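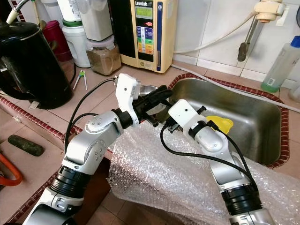 Does it work if you don't believe in any of it? was the first thing a reader in Mumbridge asked when I mentioned I was trying the Flomo sleep stone set. I'm not sure belief comes into it much. I've used crystals at bedtime for years, and with any set I look at the same things: what the stones are like to handle, how they fit into an evening and whether the instructions are any use.

The set comes from Illés, a small shop in Pleston that also sells candles and singing bowls. You get a piece of howlite, a moonstone, a lump of black tourmaline, a cotton pouch and a booklet. Mine arrived in March, well wrapped, with no chips.

The howlite is the best of them. It's white with grey veins, smooth all over and big enough to hold in a closed hand. The moonstone is smaller and has a decent blue flash when you tilt it under a lamp. The tourmaline is rough and sheds a little black grit, so I'd keep it on a saucer and off the sheets.

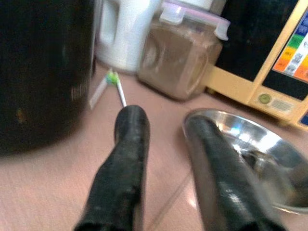

Mine went under the pillow and gave me a stiff neck, wrote one customer on the shop's page, and I can see how. The pouch with all the stones in it makes a hard lump. I moved it to the bedside table after 2 nights and left only the moonstone under the pillow, near the edge.

The booklet asks you to hold the howlite and take 200 slow breaths before you lie down. I never got to the end. I'd settle for as many as you can manage without losing patience — counting that high kept me awake.

Did I sleep better? A bit, I think. I dropped off sooner on most nights, though I'd also stopped taking my phone to bed, so the stones can't have all the credit. If you've had poor sleep for a long time, see your doctor as well. 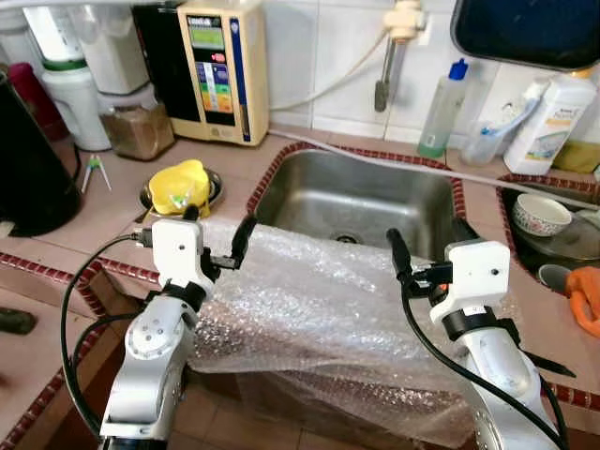 Cleansing and care

The booklet suggests moonlight or sage smoke, and both are fine for these stones. It says nothing about water. I'd keep howlite away from long soaks as it's fairly porous, and a soft dry cloth does the job. The pouch marks easily — the tourmaline had left smudges inside it within a week.

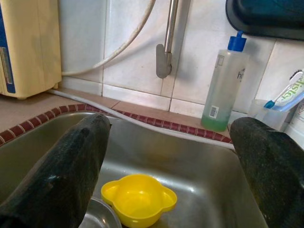 Would I buy it again?

Yes, for the howlite and the moonstone. The tourmaline is ordinary and you could find a neater piece at most crystal fairs. I'd also like a thicker pouch and a shorter booklet. Illés sells the howlite separately, and for a first bedtime stone I'd start with that.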